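Section 4: Setting Up the Wash Corner

By now you have picked your spot and measured it (Section 3), so the fun part can begin. A wash corner is one of the most useful things you can put together in a workshop or a basement, and most of the work is simple clearing, sorting and wiping. Take your time with it. The Grotau counter and basin set is forgiving, and nearly every step can be done over if you change your mind.

You will need:
A bucket and two soft cloths
A spray bottle of mild cleaner
Two or three cardboard boxes
A tape measure and a pencil
The Trarkora fittings bag (packed inside the basin carton)

4.1 Clear the area

1. Take everything off the counter and out from under it. Yes, everything! You will be surprised how much room you have.

2. Sort what you find into boxes with the flaps folded back, so you can see what went where. Keep cleaning supplies in one box and hardware in another.

3. Move large items such as appliance housings, spare panels and drums to one side. The space beside or under a staircase is great for this, as long as the stairs themselves stay clear.

4. If you stack metal housings, put the heavier one on the bottom and line up the edges. Go no more than two high.

CAUTION: Sheet metal edges are sharp. Wear gloves when you lift a housing, and never carry one by a cut edge.

5. Keep one spray bottle within reach on the work surface. You will want it over and over during the next few steps. 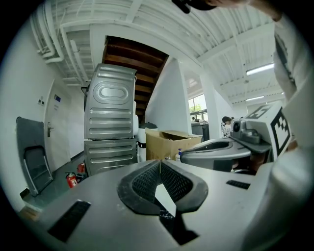 6. Sweep the floor before anything goes back. Go right up to the wall, and get behind the boxes while you can still shift them easily.

Note: Noeline Tamihana, who tested this section for us at the Te Moana workshop, likes to leave the sorted boxes alone overnight and look again in the morning. She ended up giving away half of hers. We tried it too and it works wonderfully.

4.2 Prepare the counter

1. Wipe the counter from the back to the front with a damp cloth, then again with a dry one. Dark counters show every streak, so buff in small circles until the shine is even.

2. Measure 300 mm to one side of the basin and make a light pencil mark. The space between the mark and the basin is your wet side. Tools and paper stay on the other side of it.

3. Check the joint between basin and counter with a fingertip. It should feel smooth the whole way along. If you find a gap, fill it with the sealant from the Trarkora bag and leave it overnight.

CAUTION: Do not run water until the sealant has set.

4.3 Check the basin and drains

1. Place the bucket under the trap.

2. Fill the basin slowly. Stop 50 mm below the rim and look underneath for drips.

3. Add more water until it reaches the overflow, and let it run for a minute. You should hear it going down steadily.

4. Pull the plug. If the water is slow to leave, see Section 9, "Slow drains."

5. Dry the outside of the pipes with a cloth and feel each joint. Tighten any damp one by hand, a quarter turn at a time.

4.4 Arrange your supplies 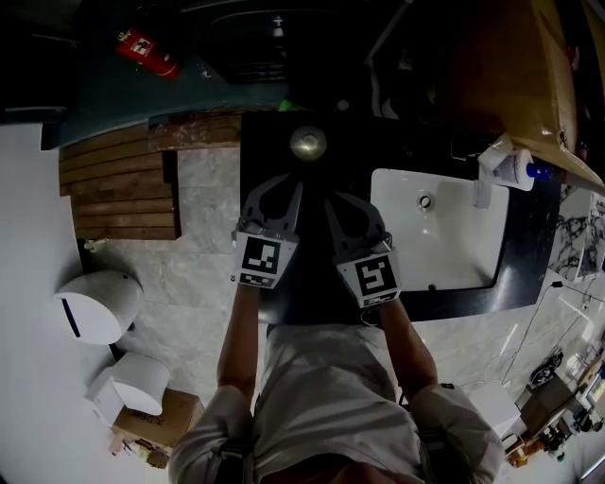
A wash corner really comes to life once the small things have a home, and this is where you can make it your own. Start with what you reach for most and put it nearest the basin. The rim is handy for little items – a small white cup sits on it nicely, with a white tube-shaped bottle lying a bit farther along – but keep it to two or three pieces so you can still wipe around them. The round overflow drain near the far rim should always stay open, so nothing goes in front of it.

1. Put caps back on bottles and tubes as soon as you finish with them.

2. Keep cardboard away from the wet side. A panel leaning near the basin soaks up splashes faster than you would think.

3. Give the fire extinguisher a proper wall bracket. The Narkport bracket holds it upright, with the label facing out. Leave 450 mm of clear space in front.

CAUTION: Never store an extinguisher lying on the floor, where it can roll or be kicked.

4. Write the date you finished inside the cabinet door. Trudy Prendergast put hers in paint marker, with a little drawing of a duck.

4.5 Weekly care

Rinse the basin with warm water and a drop of dish soap.
Wipe the counter from back to front.
Lift out the plug and clean underneath it.
Look below the basin for drips.

Go on to Section 5 to fit the shelf and towel rail.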